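Endbridge Robotics Project Report
Section 4: Fault During the Bag Task

The task was to put a flat case into a child's backpack using both arms. One gripper steadies the bag and the other handles the case. During trials in December the right arm went into protective stop 7 times. This section covers those stops and what we changed.

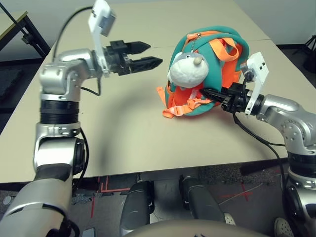 Figure 4.1. Right gripper against the backpack, left gripper open over the table.

The log showed the same pattern each time. Wrist torque climbed past the limit while the commanded position kept moving, and the Lucero controller halted both arms. Our first guess was a bad torque reading, so we swapped the sensor cable. The stops continued.
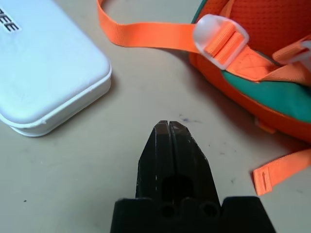

Photo: Flistthorpe project group

We then replayed the wrist video against the log. In 3 of the stops the fingers had closed on strap webbing and the arm pulled against the weight of the bag. The remaining stops came from pressing too far into the fabric. The planner treated the bag as a rigid box – a poor model for cloth.

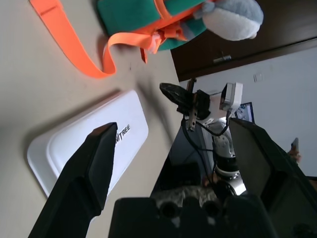 2 min read

Two changes were made. The push limit was lowered by 35 percent, and the arm now backs off 15 mm before any retry. The emergency stop worked on each check. Recovery did not: after a reset, the Stustness script resumed the old path without asking the operator. It now waits for a key press.
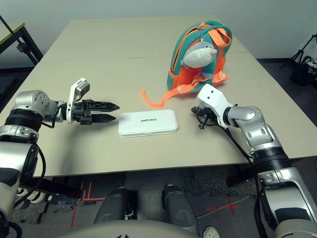
Figure 4.2. Table layout with case, backpack and both arms.

Strap detection is still open. The current filter misses webbing that lies flat on the table.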